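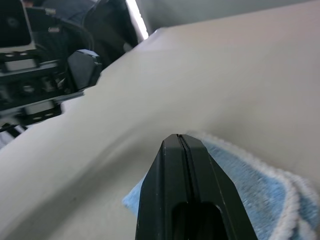 Pano azul-claro de microfibra

Relatório de progresso – Percursos a pé em Carumthorpe
Para: Fundo Barbosa de Turismo Local
De: Mingxuan Zeng, coordenação de percursos
Sexta-feira, 13 de setembro de 2019

Prezados senhores,

Envio o relatório do segundo período do projeto. Escrevo em português, como me foi pedido, e agradeço desde já a paciência com as minhas frases.

1. Trabalho realizado

O percurso do centro antigo está completo. Começa na praça do mercado, passa pela antiga alfândega e termina no cais de Ullow, onde o visitante pode tomar o barco de regresso. Fizemos o caminho nos dois sentidos, de manhã e ao fim da tarde, e decidimos manter só o sentido da descida. A subida pela rua dos tanoeiros é bonita, mas demasiado íngreme para pessoas com crianças pequenas.

Desde junho realizámos 131 passeios guiados, com 1,365 participantes. A maior parte veio de London em visita de um só dia, e por isso encurtámos a paragem na alfândega. Os visitantes que ficam para dormir continuam a ser poucos. Responderam ao nosso questionário 183 pessoas. O pedido mais frequente foi de mais sombra e de mais bancos no troço junto ao rio, depois vieram os horários do barco, que muitos acham difíceis de compreender.

O folheto com o mapa foi impresso e está disponível na estação e no posto de turismo. A primeira versão tinha um erro no nome da travessa da igreja – já foi corrigido.

2. Dificuldades

O segundo percurso, o das aldeias à volta de Ullow, está atrasado. O caminho atravessa um terreno particular e a autorização do proprietário ainda não chegou por escrito. Falei com ele duas vezes, sempre com boa vontade da parte dele, mas sem assinatura não podemos colocar as placas. Também perdemos um guia em agosto e os passeios de domingo ficaram reduzidos a um.

Os custos de impressão foram um pouco mais altos do que o previsto. A diferença foi coberta com a verba de transportes, que não foi gasta por completo. 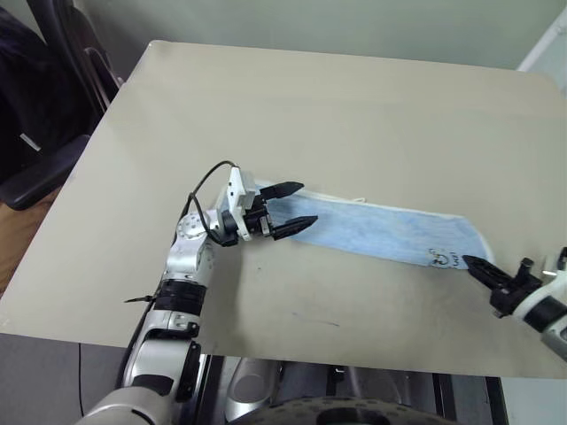
3. Próximos passos

Até ao fim do outono queremos formar 2 novos guias, de preferência moradores de Carumthorpe, e publicar os horários do barco numa folha única, em letra maior. A colocação das placas do segundo percurso depende da autorização referida acima. Se ela não chegar, proponho um desvio pela estrada do moinho, mais longo mas todo em caminho público.

4. Pedido ao Fundo

Peço que a verba das placas possa passar para o próximo período, sem alteração do valor total. As faturas seguem por correio separado.

Com os melhores cumprimentos,
Mingxuan Zeng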